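Teleoperating two arms to unload a wine glass rack: my demos are smooth, the policy is not 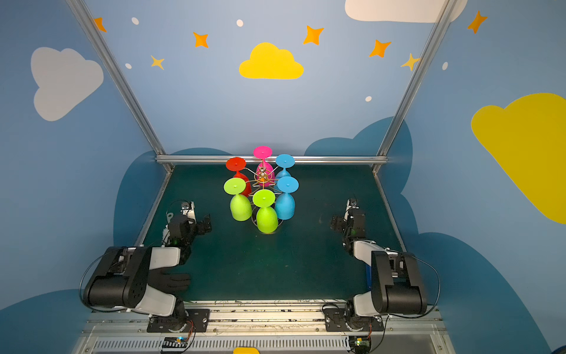
I've been hooked on this for two months and I need fresh eyes! The task is to take upside-down plastic wine glasses off a metal rack, one at a time, turn them upright and stand them on the table. I drive both follower arms with a pair of leader arms, so whatever my hands do, the grippers do. When I'm driving, it's a joy. I can clear the whole rack without a bump and I grin every time.

The trained policy is another story. It goes to the right glass nearly always (great!), gets the fingers near the foot, and then sort of hovers. Sometimes it closes early and pinches air, sometimes it closes on the foot and pulls straight up, which drags the wire arm along and sets the other glasses swinging. Once that happens it never recovers.

Details, in case they matter:

I have 700 demonstrations recorded over January and a bit after. Every one starts with both arms parked at the front corners of the table. I pick whichever glass feels easiest and go from there. Mostly I use the right arm to pull and the left arm to take the bowl and flip it, but if a glass is on the left I swap. Demos where I fumbled got deleted. Training ran overnight with the default settings from the Dralen toolkit, and the loss curve looks lovely.

Do I need more data, or am I teaching it badly?

percy_mosquera

You're teaching it too well, funny as that sounds! I went through the same thing with mugs on a tree and I love this kind of problem, so forgive the long post.

Start with the deleted fumbles. If every demo is clean, the policy has never seen a rack that is swinging, or a gripper that closed a little early, and it has no idea what to do there. You know what to do: you open, back off, wait for things to settle, come in again. Record that! Start some episodes with the fingers already in a bad spot, or nudge a glass and then drive the recovery. Keep the part where you fix it. If the mistake itself was ugly, trim the episode so it begins just after the mistake. I added a small batch like this to my mug set and the change was huge, much bigger than what I got from piling on more perfect runs.

Next, "whichever glass feels easiest." That's a decision happening in your head, and the cameras can't see it. From the same starting view you sometimes go left and sometimes go right, and some policy types will average the two and drift up the middle. Yours picks a glass fine, so you may be getting away with it, but I'd bet the hovering comes from the same place. Do you always pull with the same arm when the glass is in the center? If not, pick a rule and stick to it. Mine would be front row before back row, then right to left, and for the middle ones always the right arm. Write it on a sticky note by your leader arms. You will forget it otherwise, I sure did.

And watch your pauses. When we drive by hand we stop for a second before a tricky grasp to line things up, and the policy learns the stop beautifully, then has nothing in the picture telling it when to start again. Play back a few of your own episodes and look at the gripper right before it closes. If there's a long still bit, either practice until you can flow through it or trim the idle steps out of the data.

The pulling straight up is a different matter. With the glass hanging by its foot you want to slide it out along the wire first and lift after. Make that slide slow and exaggerated in the demos, longer than you really need. Small motions get smeared, and a big clear one survives training.

Please post how it goes, this is such a fun task!

drodetti_dan

more data. i had 1282 episodes before mine worked

boltard

Agree with drodetti_dan on nearly everything, especially the recoveries. A couple of things to add.

Check what your wrist cameras see at the moment of grasp, if you have them. Sit down with the monitor only, don't look at the real table, and try to do the task. It's a wonderful test and a humbling one! If you can't tell from the video whether the fingers are around the foot of the glass, the policy can't tell either, and you've been relying on your own eyes in the room. I moved one camera a tiny bit after trying this and threw out a week of recordings without regret. From then on I drove every demo from the screen.

Vary the start, too. Both arms parked in the same corners every time is tidy, but let them begin a little higher, lower, or further in on some runs. Same with the rack: turn it a few degrees between episodes and change which color hangs where. Otherwise it may be learning "pink is tall" and other things you never meant to teach.

Before collecting anything like another 700, record one glass only, same glass, done consistently, and train on that. It's quick, and if it still hovers you know the trouble is in the grasp and you can leave the rest alone. I'd give each version 5 tries on the real setup before deciding anything, and ignore the loss curve completely. Mine has looked lovely on policies that couldn't pick up a sponge.

restrepo_lab

Oh wow, thank you all! I tried the screen-only thing tonight and I couldn't do it. I missed the foot over and over, and in exactly the way the policy misses it. Moving the right wrist camera tomorrow, then one glass, then recoveries. And yes, there's a pause before every single grasp. I had no clue I was doing that.

percy_mosquera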